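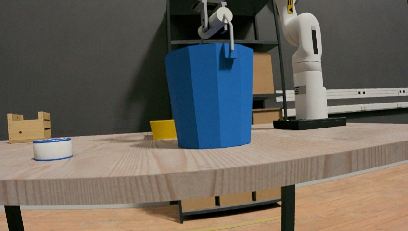
What a Robot Does With a Bucket

Notes from the open day at the Otix workshop, 26/06/2021, for readers aged 8 and up

The first demonstration of the day was run by Yaneth Tello, an engineer who programs robot arms at Otix. It took place on a computer. The table, the arm, the bucket and the room behind them were all part of a simulation. A simulation is a computer model of a place, with rules in it for how things fall, slide and bump into each other. Visitors watched it on a large screen and could ask for a run to be stopped and played again.

Parts of an arm

A robot arm is a chain. The stiff parts of the chain are called links. The places where it turns are called joints. The arm in the demonstration has 6 joints. Each joint has a motor that turns it and a sensor that measures how far it has turned.

The bottom of the arm is the base. The base is fixed to a plate on the table and does not move. If the base could slide, every measurement the arm makes would be wrong by the same amount.

At the other end is the gripper, which does the job of a hand. It has two fingers that open and close. Two fingers can hold a great many things if they are placed well. They can't do everything your hand can. Try picking up a coin from a flat table with only your thumb and one straight finger, and you will see the problem.

How the arm knows where to go

To a computer, a place is a set of numbers. Three numbers say where something is: how far left or right, how far forward or back, and how high up. Three more say how it is turned. The program starts with the numbers for the place the gripper must reach, then works out an angle for each joint so that the gripper ends up there.

There is often more than one answer. Touch your nose with your finger. Now keep your finger there and raise your elbow. Your finger is in the same place, but your arm has a different shape. A robot program has to choose one shape, and it should choose one that does not knock anything over on the way.

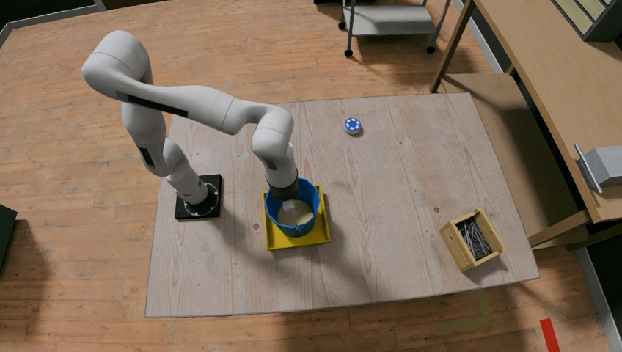

Buckets are a useful test for this. A bucket has a rim, and the gripper must stay clear of the rim or cross above it. The handle is harder. A handle can swing, so its position has to be checked again before each try. The gripper also has to be turned to match the grip. If it comes in at the wrong angle, the fingers push the grip away before they can close on it.

Small things on the table matter too. The program keeps a list of every object and treats each one as something to avoid, unless it has been told to pick that object up.

Why use a simulation?

A real arm is heavy, and it does one thing at a time. A simulated arm can be copied. Yaneth told the group that her team ran the bucket task 300 times in one night, with small changes each time. The bucket was moved a little, or turned a little, or the light came from another side. When a run went wrong, no one had to sweep up.

A simulation also has limits. The computer only knows the rules it has been given. Real plastic bends, and real handles stick. A program that works well on the screen is tried slowly on a real arm afterward, with a person standing next to the stop button.

Questions from visitors

Does the robot get tired?
No. Motors can get hot and parts can wear out, but that is a different thing.

Can it see?
Some arms have cameras and some do not. In a simulation, the program can also be given each object's position directly.

What happens if it drops something?
The run is marked as a failure and saved. Bláthnaid Ní Mhurchú, who checks the saved runs, looks for the moment when the grip first began to slip. She said that a failed run usually takes her longer to read than a good one, and that it took her nearly 12 minutes to find the fault in the last one.

Try it at home

You need a small bucket with a handle and a friend. Close your eyes. Your friend gives you directions using only these words: left, right, forward, back, up, down, turn, open, close. Try to pick up the bucket by its handle. Write down how many directions it took, then swap places and move the bucket before starting again.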